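Glaze notebook, March 10, 2022
Copper red, still chasing it 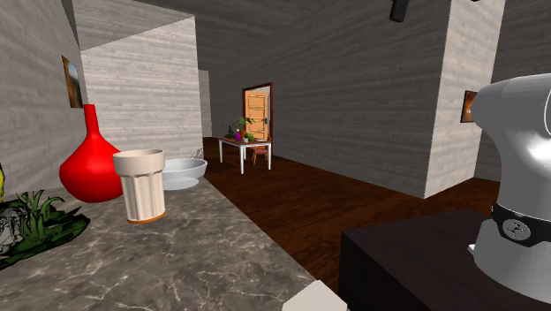 OK so where was I. The second batch of the Jaren base is sieved and sitting in the big bucket, and it feels a lot better than the first one, which had gone to pudding overnight. I added a splash of Epsom salt solution to the first batch out of habit and I should have left it alone. Noted! Frans says to just thin it back down with vinegar water but I think that makes it worse, so it's on the shelf with a question mark on the lid.

Weighed out 298 grams of the Gavatier feldspar for the test line. That was the end of the bag. The new bag is De Haan and I have no idea if they behave the same, so please, if you open it, write it on the tile! Barrett mixed a whole row last June without marking which spar he used and we still can't repeat the good one (sorry Barrett, but you know it's true).

Tin oxide: going with 2 percent this time. Copper carb stays where it was. I wanted to change both and Frans talked me out of it - one thing at a time, fine, fine.

Brushed three coats on half the tiles and dipped the rest. The dipped ones look thick at the bottom edge so they're all going on cookies, and I don't want to hear that I'm fussy. Last round I spent a whole afternoon grinding a shelf.

Kiln: the Bomico controller is still reading in Celsius after somebody reset it. I can't find the menu. For now reduction starts when it says 1,000 and I'll do the damper by hand. Barrett has the manual at home, I think? If you see him before I do, ask.

Other stuff while I'm in here. The sieve brush is shedding bristles and I picked a bunch out of the bucket. We need wax resist. The small scale drifts if you lean on the table, so don't lean on the table.

Loading tomorrow morning if the shelves are dry. Tiles go in the middle, two on the bottom by the burner port just to see. Then a slow cool, peeps shut, and I'm going to try very hard not to crack the door early - wish me luck.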